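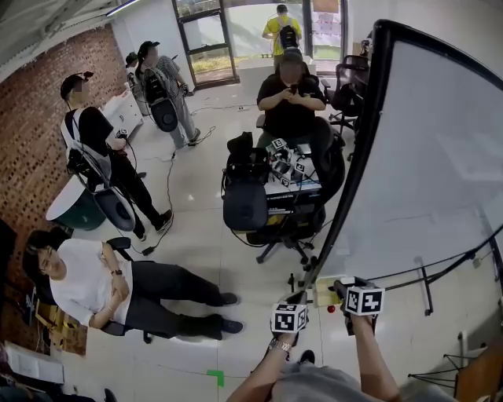

Put the Gripper in a Person's Hand

I have spent a good part of this year teaching robots to do chores, and I want to make a case for the cheapest way of doing it. Skip the robot. Give a person a gripper to hold, let them do the job, and teach the arm from the recording later.

I was a skeptic! I came up through remote control, sitting at a console and steering an arm from across the room, and I was proud of being decent at it. It took me most of March to get good enough to hang a mug on a hook without a pause in the middle. The pauses are the trouble. When you steer an arm through a screen you stop to think, you creep up on the object, you go around it the long way because you can't feel where the edge is. All of that goes into the data, and then you train on it and the robot creeps and dithers too. We called our first policy Moler and it moved like a man looking for his glasses in the dark.

Then Belmiro Nogueira talked me into trying the handheld kind, with the printed marker cubes on top so the software can work out where each hand is. I picked up a pair and folded a dish towel. I folded it the way I fold a towel at home, quickly and a bit crooked, with a little flick at the end that I had no idea I did. That flick is what I want the robot to learn, and I would never have thought to do it from a console.

What I love most is how many people can take part. A remote control setup keeps one operator busy, and everyone else waits for the arm. With handhelds you can fill a room. People stand up, people sit down for a rest, people get tangled in each other's cables, and all day long you are collecting different heights and different habits. Left-handers too, who were completely missing from our console data. On our best day on the Coven project we kept 700 demonstrations. The most we ever kept from the remote arm in one day was 5.

Rhona Pringle, who I argue with about this at least once a week, thinks I'm being carried away, and she has a point or two. A person's wrist can do things our arm's wrist can't. Of the 3918 towel demonstrations we had in hand, we threw out 900, mostly for reaches the arm couldn't copy. She also says that when you steer the real arm, you find out right away what it can't do, and that this is worth the slow going. I agree with her for anything heavy, or anything where the robot has to push hard on something. I would not teach a robot to open a stuck drawer this way.

But most of what we want from a home robot is light stuff. Cups, socks, lids, the mail. For that, I'd take an afternoon of ordinary people doing ordinary things over a week of me at the console, any time - and I say that as someone who liked the console.

One more thing, and then I'll stop. Holding the grippers teaches the teacher. After an hour of having two clumsy fingers where you used to have five good ones, you start to see why a bottle cap is hard and a sponge is easy. I rearranged my own kitchen shelf after the first session. If you write the code and have never done a shift with the grippers, go do one.

214 shares | 3 comments

koyama_fan
Same experience with the towels. Ours picked up a habit of patting the stack when it was done, from one person who pats everything. We left it in.

Tess R.
How do your wrists hold up? Mine were sore by lunch and I was only doing cups.

Ikov
I'm with Rhona. You throw out almost a quarter of the work and call it cheap? Still, I'd like to see the flick.

Contact | Copyright, all rights reserved | Back to top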